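Doltis selecciona técnico/a de tapicería para su taller de Abu Hammour

Referencia 169. Incorporación: febrero de 2020.

Funciones: desmontaje y despiece de sofás y sillones, patronaje sobre plantilla, corte, cosido industrial y sustitución de cinchas y espumas. El puesto incluye la cumplimentación de la ficha técnica de cada pieza y el control de existencias de tejido.

Requisitos: formación profesional en tapicería o experiencia equivalente, manejo de máquina de triple arrastre y lectura de planos acotados. Se valorará conocimiento del catálogo Jusa, en particular de los modelos oscuros de gran formato.
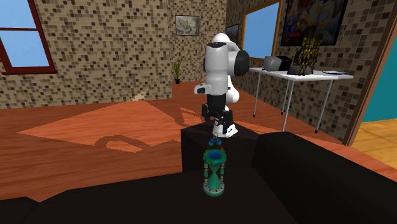 Nizar Tarawneh advierte de que el cosido de esquinas es lo que más candidatos elimina en la prueba práctica, y pide que se acuda con tijeras y dedal propios. La prueba dura 50 minutos y no es remunerada.

Condiciones: jornada completa, turno de mañana, contrato de un año prorrogable. Plus mensual de 27 euros por mantenimiento de herramienta.

Las solicitudes se presentarán en la recepción de Doltis, con currículum de dos páginas como máximo e indicación de la referencia. No se devolverá la documentación.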